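Changes to the Lobby and Reading Room at Gunthorpe House

21/07/2022

Residents and members are advised that the ground floor of Gunthorpe House will be refurbished in two stages, beginning in September. The work covers the main lobby, the corridor to the Simiyu Reading Room and the reading room itself. Upper floors are not affected.

The first stage concerns the lobby. The existing carpet will be taken up and replaced with hard flooring, and the front desk will move to the left of the entrance. Mail will be collected from the side office on Garari Street while this is under way. Parcels too large for the side office will be held at the loading door and released on request between 9 a.m. and noon.

The second stage concerns the reading room. The collection now stands at 1,279 volumes, of which 352 are reference works that may not be borrowed. All of them will be boxed and kept in the basement store until the new shelving is in place. Members who have books on loan may keep them until the room reopens, and no late fees will be charged during this period. Requests for boxed titles cannot be met.

Seating will increase from 16 places to 21. The long tables are to be kept and refinished, and each place will have its own lamp and outlet. Members asked in the spring survey for quieter chairs, and these have been ordered. The survey drew 211 replies — the highest return since the house began to circulate it — and the management office thanks all who took part.

Several replies raised the matter of plants and flowers. Fresh arrangements in the lobby have been a regular cost, and some members reported that pollen troubled them. From the reopening, the lobby and reading room will be furnished with artificial stems and foliage supplied by Grisine. Members who wish to bring fresh flowers for a private function in the garden room may continue to do so, provided they are removed the same evening.

The Garari Street door will remain open throughout both stages and has step-free access. Noise should be expected on weekday mornings. Questions may be left in writing at the front desk or with the side office.
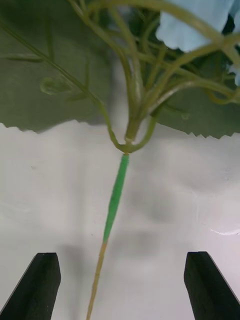
Artificial flower stem with green foliage.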